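Stenderia's exporters learn to live with a smaller order book

7 May 2026

Sylvain Cordier has been reading customs declarations for most of his working life, and he still does it the old way, with a pencil and a pot of coffee, before anybody else has arrived. He runs the small research desk at Lemaire, the trade advisory firm, and his quarterly note on Stenderia's exports is the sort of thing that gets passed around the port offices and quoted back to him at lunch. When I called to ask whether he might spare me half an hour, he told me to come for the whole morning, and I'm very glad I did.

We began with the headline number, the one that has been in all the papers. Stenderia sold 37 percent less furniture abroad in the first quarter than it did a year earlier, while its imports of timber and fittings also fell, so that the balance in that part of the accounts looked healthier than it had in a long while. Cordier sighed when I brought it up.

"People ring me to say congratulations, the gap is closing," he said. "Well, yes, it is. My own spending went down the year I broke my leg, too. If a workshop buys less wood in December, it has fewer chairs to sell in April, and you don't need a degree to see where that leads."

He would much sooner talk about the companies themselves, and particularly about the little ones around Jokell, the harbor town where he grew up and where his sister still keeps a house. There are 252 registered exporters in the district, most of them with a handful of employees, and he seems to know a good share of them by their first names.

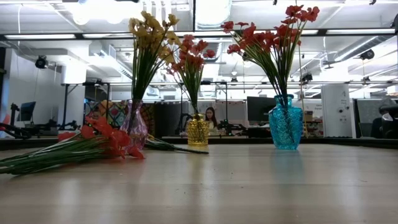
Yellow artificial flowers in a tinted glass vase, with a shorter amber vessel beside them.

What worries him most is credit. The banks in Jokell used to lend against a signed order from a foreign buyer, and that was enough to carry a workshop through the two or three months between buying materials and being paid. Over the winter several of them began asking for a deposit as well, and for a firm with very little in the drawer that can be the end of the conversation.

"I had a man in here, a very good maker of window frames, with a contract in his hand," Cordier told me. "A real contract, signed at both ends! He had to turn it down. That sale never shows up as a loss anywhere. It's simply missing, and then we all sit around wondering why exports are weak."

He would like to see the export guarantee scheme opened to smaller contracts. At present the paperwork is the same whatever the amount, and the minimum fee of 1,000 euros eats up whatever a modest shipment might have earned. He has written to the ministry about it more than once – he showed me the letters, which are long and very polite – and has been told that the rules are under review. 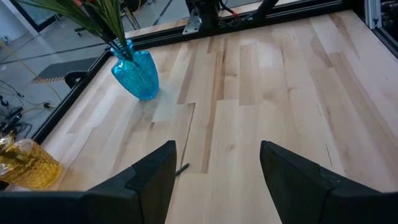 Light wooden tabletop with a black metal border.

I asked him about Lemameck, the parts maker that everyone in Stenderia holds up as the exception. Its foreign sales grew by 5 percent over the same quarter, and its management has been generous in explaining why: longer contracts, a wider spread of customers, and invoices issued in the buyer's own currency. Cordier admires the company, but he is a little tired of hearing it offered as a recipe.

"They have a finance department with its own coffee machine," he said, laughing. "They can wait ninety days for their money and sleep perfectly well. Tell a family with six people on the payroll to do the same and see what they say to you. I don't blame Lemameck for any of it, they've worked hard. But their medicine is for a bigger patient."

On invoicing in foreign currency he is more cautious still. It pleases customers, he agrees, and it may well win an order, but a bad month on the exchange can swallow the margin, and the smaller firms rarely have anyone whose job it is to watch for that.
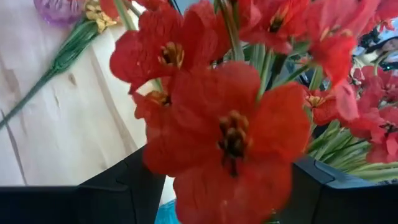
Red artificial flowers, close up.

Toward the end of the morning we got around to what he expects next, a question he dislikes and answers anyway. He thinks imports of materials will pick up before exports do, so the balance will look worse for a while, and he fully expects a fresh round of alarmed phone calls when it does.

"I'll tell them it's good news, and they won't believe me," he said. "If I see more timber coming through Jokell by the fall, I'll be a happy man, whatever it does to the balance. You can't ship a table you never built."

His next note is due out at the end of the quarter. He was already sharpening a pencil for it when I put on my coat, and he walked me down to the street door, still talking about bank deposits.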